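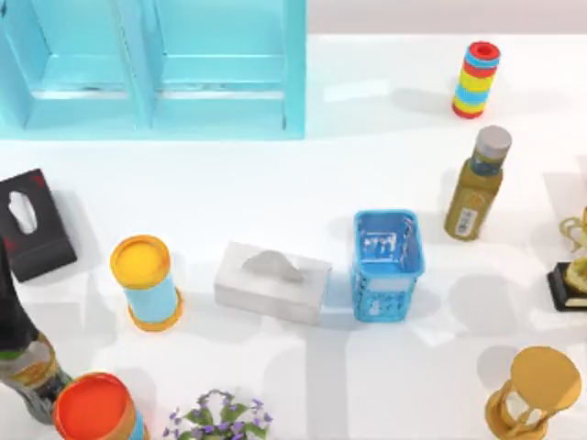

Tabletop with shelf unit, striped container and green bottle. Rendered.

July 12, 2024. Earbud bench, left/right link and charging case

Plevero pair, second sample, firmware as delivered. Wellia pair kept as the reference. Same phone for both, codec fixed at AAC, volume at 6 steps below maximum, ANC off unless noted.

Carried over from May: the first Plevero sample lost the right bud whenever the phone was in the left trouser pocket. At the time I put it down to the antenna being close to the touch flex. Want to know if the second sample does the same before anyone opens one up.

Body-blocking test. Phone in left pocket, then right pocket, then rear, walking the corridor loop at normal pace. 15 minutes per position. Dropouts logged from the recorder in the dummy ear, threshold as in the May runs.

Left pocket: right bud drops, mostly at the turn by the lift. Short gaps, recovers without re-pairing.
Right pocket: clean.
Rear: one dropout, both buds together, so probably the phone link and not the relay between buds.
Wellia, all positions: clean.

Same fault, then, on a second unit. Less severe than the first sample but the pattern is the same. The left bud is always primary on the Plevero and the role does not swap when the left goes weak. Tried forcing a swap by putting the left in the case for a few seconds. Right becomes primary, audio continues, left rejoins as secondary when taken out. In that state the left pocket position gives dropouts on the left bud instead. So the weak part is the relay across the head, either direction, and the touch flex idea from May looks doubtful. Struck it from the fault sheet.

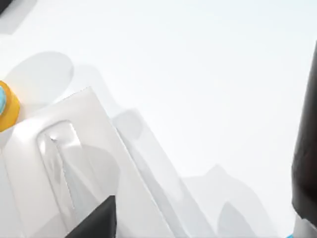 Charging case

Case battery is a Cladero pouch cell, marked 397 on the label, which I take to be the size code. Did not discharge it separately.

Full charge of both buds from flat, lid closed, case unplugged. Left finishes well before the right. Swapped the buds' starting charge to check and the right is still slower. Cleaned the right contact pair with isopropyl, repeated, no change. Contact resistance on the right is higher than on the left but within the drawing limit, and the reading moves if the bud is pressed down by hand. Spring pins on that side may be sitting low. Needs a height gauge; ours is out for calibration.

Case LED reports full while the right bud is still drawing current. It seems to follow the left bud only. Minor, but a user would take the pair out early and blame the right battery.

Lid hinge: fine. Magnet: fine. Case wakes the buds every time the lid is lifted, even when it has only been nudged open a few millimetres, and this costs case charge over a day in a bag. Log it, low priority.

Fit and mic

Ran the call sample with the Shezi tips in medium, since the supplied ones will not seal on the dummy ear. Voice pickup acceptable in the quiet room. With the fan on, the noise reduction clips the starts of words, worse on the secondary bud. Wellia lets more fan through but the speech is easier to follow. Kept both recordings, folder 14.

ANC on for the last run only. Slight hiss on the left, none on the right. Not measured.

To do

Repeat left pocket run outdoors, no walls to reflect off. Expect it to be worse.
Pin height on the right side when the gauge is back.
Ask Plevero if the primary role can swap on signal strength or if it is fixed in firmware.
Recharge the dummy ear recorder, it was on its last bar at the end.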